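Tikden Wood Table Cleaner and Cloth Set: Three Months On

I bought the Tikden set in July to replace a furniture spray that left a film on everything. The box holds a bottle of cleaner concentrate, a small measuring cap and 2 cloths. I paid 25 dollars for it at Coltcombe, the hardware store near my office.

The concentrate is the main reason to buy it. One capful goes into a spray bottle of plain water, and you have to supply the bottle. It has a light soapy smell that is gone by the time the table is dry. I have used it on a pale work table, a darker dining table and the arms of an old chair. It took off coffee rings that were a day old. It did nothing for a white heat mark on the dining table, but the label doesn't claim it will. 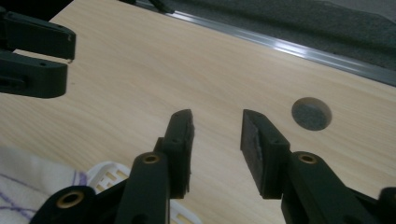 My usual routine is to spray the cloth, wipe along the grain, then go over it again with a dry cloth. Spraying straight onto the table left streaks on the darker finish. On the pale one I couldn't see any difference between the two methods. Go easy near joints and cut edges, where water can get into bare wood.

The cloths are fine. They're thicker than the ones Stollell sells and they hold a fair amount of water. One came out of the first wash with a loose thread at the corner, which I trimmed. Don't use fabric softener on them. I did it once by mistake and that cloth just pushed the water around until I had washed it two more times.
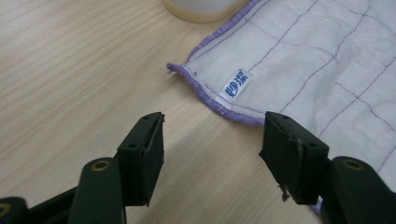
Can you use it on an oiled table?
The label says to test a hidden spot first, and on my chair arms, which are oiled, it dulled the surface a little until I put on a fresh coat.

The measuring cap is the weak point. The fill line is molded inside in the same color as the plastic, so it is hard to read in a dim kitchen. I marked mine with a pen. The cap also doesn't lock onto the bottle, and it has ended up on the floor of the cupboard more than once.

My coworker Kyung-hwa Wang uses the Cheon cleaner, which comes ready mixed, and we swapped for a week. Cheon is easier to grab and go, and it dried a bit faster. It also smells strongly of lemon, and the bottle was nearly empty after that week of daily use. My Tikden bottle still has more than half left.

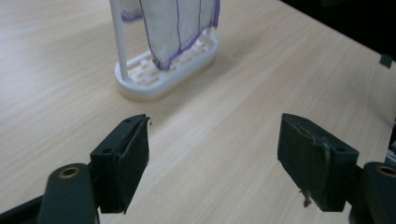 Drying the cloths properly makes a bigger difference than I expected. Left in a heap by the sink, they smelled sour by the next morning. Hung up with some air on both sides, they stayed fresh for several days between washes.

I would buy the concentrate again. If it were sold without the cloths for a few dollars less, I'd get that one instead, as I have plenty of cloths now.

Reviewed by Eun-ji Hong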